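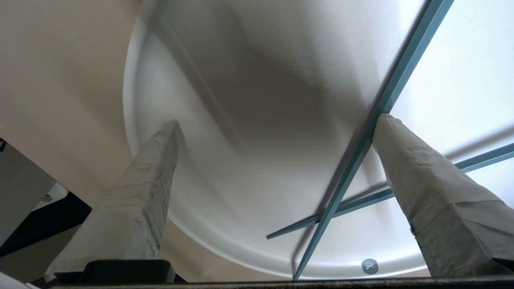 What Happens When Someone Calls 911?

Updated 2020-08-08

When you hear a siren, something has already been going on for a little while. Somebody saw a problem and called for help. Another person answered that call, asked questions, and decided who should go. This page explains those steps, from the phone ringing to the fire truck driving home.

The call

In the United States, 911 is the number for emergencies. An emergency is when someone is badly hurt or very sick, when something is burning, when there has been a crash, or when a person is in danger right now. A lost cat or a flat bike tire is a problem, but you would not call 911 for it. Most towns have another phone number for things that can wait. It is called the non-emergency number.

The call does not go to a fire station. It goes to a building called a call center or a dispatch center. The towns of Stodalport, Emdale and Cemley share one. That means a person in Emdale who calls 911 may be talking to somebody several miles away, in a different town. The people in the center work day and night, in shifts, and that includes holidays.

The person who answers is called a call taker or a dispatcher. In small centers, one person may do both jobs. In larger ones, the call taker talks to the caller while the dispatcher talks to the crews on the radio.

The first question

The first thing a call taker wants to know is where the emergency is. If the call gets cut off after that, help can still be sent to the right place.

Cell phones send some information about where they are, but it is not always exact. It might show the right block and the wrong house. In a tall building, it might not show which floor. So the call taker asks anyway, and often asks the caller to say the address again.

Out in the country, there may be no house nearby. Then the caller can use other clues:

- the name or number of the road, such as County Road 101
- the nearest cross street
- a mile marker, the small sign with a number on it at the side of a highway
- a store, a school, a bridge or a farm stand close by
- the last town they drove through

A caller on the road between Stodalport and Cemley might say, "We are on County Road 101, and we just passed the feed store." A dispatcher can find that on a map.

More questions

Next, the call taker asks what happened. If it is a car crash, the questions may sound like this: How many cars are there? Is anyone hurt? Is everyone out of the cars? Do you see smoke or fire? Is anything blocking the road?

Some callers get upset and say, "Stop asking questions and send someone!" In many centers, help is already on the way while the questions are being asked. The call taker types the answers into a computer, and the dispatcher reads them on another screen and passes them along. Answering more questions does not slow down the truck.

The call taker may also tell the caller what to do. They might say to move away from traffic, or to press a clean cloth on a cut. They can even explain over the phone how to help a person who has stopped breathing.

Who gets sent

Different workers do different jobs at an emergency.

Police officers keep people safe from traffic, direct cars around the trouble, and write down what happened.

Firefighters put out fires, but they also do much more. They can cut a car door open with power tools, clean up spilled gas, and give first aid.

EMTs and paramedics take care of people who are hurt or sick. EMT stands for emergency medical technician. A paramedic has had more training and can give more kinds of medicine.

Sometimes a fire engine shows up when nothing is burning. The fire station may be closer than the ambulance, and firefighters often have medical training, so they can start helping first.

If one town is busy, another town can send a crew. This is called mutual aid. Suppose Emdale has 2 ambulances and both are out on calls. The dispatcher can ask Cemley to send one of theirs. The towns agree on this ahead of time, so there is no need to stop and work it out in the middle of an emergency.

We use cookies to help this site work and to see which pages people visit. By staying on this site you agree to our use of cookies. Accept | Settings

On the way

Emergency vehicles use lights and sirens so that other drivers will notice them. Drivers are supposed to pull over to the right and stop until the vehicle has passed. If you are walking or riding a bike, stay on the sidewalk or move well off the road, and wait. There may be a second vehicle behind the first one.

You may see an ambulance driving with no lights and no siren. It might be going back to the station, or it might be taking someone to the hospital who is not in a hurry to get there.

Afterward

When the people who are hurt have been looked after, there is still work to do. A tow truck comes for any car that can't be driven. Somebody sweeps up broken glass. If a pole or a sign was hit, the power company or the road department is told about it. The road stays closed until it is safe to drive on.

Back at the station, the crew cleans the equipment and replaces what they used. They also write a report. Towns can look at these reports later. If 3 crashes have happened at the same corner, the town may decide to add a stop sign, trim the bushes, or put up a warning sign for the curve.

What kids can do

Learn your address and a parent's phone number by heart. If you live in an apartment, learn the apartment number too.

If you ever need to call 911, say where you are first. Speak slowly. Stay on the phone until the call taker tells you that you can hang up.

If you call by mistake, don't hang up. Stay on the line and say it was a mistake. You won't be in trouble. When a caller hangs up without talking, the center has to call back, and an officer may have to go and check.

Never call 911 as a joke or to see if it works.

Words to know

Dispatcher: a person who sends crews to an emergency and talks to them by radio.

Mutual aid: help that one town gives another.

Mile marker: a small numbered sign that shows how far along a highway you are.

Shift: the hours that a worker is on duty.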